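Shahnaz Chowdhury spent two years treating street dogs before she learned to sit down first. "You crouch, they leave," she says. "You sit on the kerb with your lunch, and suddenly you have patients."

Her clinic in Judden neutered 212 dogs last May, most of them brought in by schoolchildren, one by a bus driver on duty. 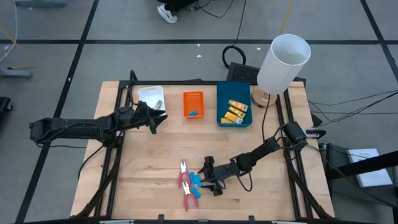 Pliers, an orange basket and a white tray on the tabletop.

Money is the dull part. The clinic needs another 500 doses of rabies vaccine, and the fridge is older than she is. Does she keep a dog herself? "No – I have a cat. She disapproves of my work."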